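The Small Pleasure of a Fistful of Flowers

Rellwood is at its best a little before seven in the evening, when the sun drops behind the old dye works and the long beds along the south wall go from bright to blue. I first walked in by mistake, looking for a place to park, and I have been going back ever since. It's a cutting garden, two acres of it, and from April until the first hard frost anyone who lives in the Titwood neighborhood can sign up for a row, grow what they like, and carry it home by the armful.

I love this place. I should say so up front, so you can adjust for it.

What I love most is the picking. Growing gets all the attention in gardening books, and arranging gets all the attention in the pretty ones, but the part in between, the ten minutes when you're wandering down a row with one hand filling up, hardly gets a page. At Rellwood it's the whole event. People come straight from work in their good shoes. They come with kids, with dogs tied to the gatepost, with a coffee balanced on a fence rail. And then everyone goes quiet and starts looking at stems.

Rosimeire Holanda runs the Thursday picking sessions, and she taught me that I'd been doing it wrong for years. I used to snip a flower, lay it in a basket, snip another, lay it down, and get home with a tangle. She doesn't use a basket. She picks into her hand.

"Your hand is the first vase," she told me, already moving off toward the asters. "If it looks good there, you can put it in a jelly jar and go have dinner."

The method is simple enough to learn in one evening, though I'm still getting better at it. You start with one stem you really like and hold it low, a good way down, with your thumb across the front. The next stem goes in at a slant. Then you give the bunch a slight turn and add another at the same slant, always the same way, so the stems begin to wind around each other below your fist and fan out above it. Strip the lower leaves as you go and drop them on the path. Keep your grip loose! That was my big mistake at the start. I clutched. A bunch held too tightly can't open up at the top, and by the end of a row my fingers ached.

Some people tie theirs with string, some with a twist of long grass, and the grass looks wonderful for a day or so and then gives up. Dorin Olteanu uses strips torn from old pillowcases, which he keeps in his shirt pocket, and his bunches look as if they've come from a much fancier address.

I stay late when I can. The colors change so much as the light goes. Reds sink first, and then the oranges, and there's a stretch when the greens all turn to olive and brown and you're working more by touch than by sight. Purple behaves differently. Violet and lilac petals seem to hold on to whatever brightness is left, and I've finished more than one bunch by reaching for the only thing I could still make out.

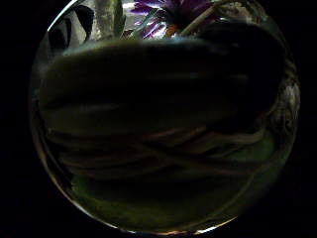
Marlene Ackermann thinks I have it backward about the evenings. She picks at dawn and told me flatly that a flower cut at the end of a warm day has been losing water since breakfast, that it will sulk in the vase, and that if I want mine to last the week I should set an alarm like everybody else. She's right, of course. Morning stems are crisp and full, and hers outlast mine every time. I've tried it, too, and it was beautiful, with fog sitting on the beds and the spiderwebs all showing. But I kept wanting to go back to bed.

We've settled on a compromise. If I cut in the evening, I wait for the air to cool, carry a bucket to the end of the row, and get the stems into water up to their necks as soon as the bunch is done. They spend the night in the darkest corner of my laundry room, and I don't touch them until after breakfast. Trim the ends again, fresh water, clean jar. It makes a real difference.

The garden wasn't always this generous. The land belonged to a nursery called Prarkdale, which closed and left behind a greenhouse frame, a good well, and soil you could have made bricks out of. Krum Milošević remembers bringing in compost by the truckload for two winters before anything would grow in the lower beds. There are 50 rows now. Last season the sign-out book by the gate, where you're supposed to write down each bunch you take home, ran to 3,688 entries, and I know for a fact that I forgot at least twice.

What goes into those bunches is up to the person picking, and I could spend an entire evening just peeking at other people's choices. One neighbor grows only white things. Another grows vegetables and lets them bolt, so her bunches are full of dill umbrellas and yellow broccoli flowers, and they're terrific. Rok Vlachou brought seed back from a summer on Kos and has a row of something silvery that smells like a hot hillside when you brush past it. He gives it away to anyone who asks, and to several who don't. I've put it in almost everything since.

If you have no garden at all, you can still try this. A strip of weeds behind a garage will do, with permission, or a pot of herbs gone to flower on the back steps. Mint makes a fine beginning. So does a single rose that's a day past its best, with plenty of grass around it. Take a pair of sharp scissors and leave the basket at home. Go out when the light is getting low, whatever Marlene says. Pick one stem, turn it in your fingers, and look for the next.

Rows for the coming season open for sign-up in April at the Rellwood gate. Bring your own bucket, and something to tie with.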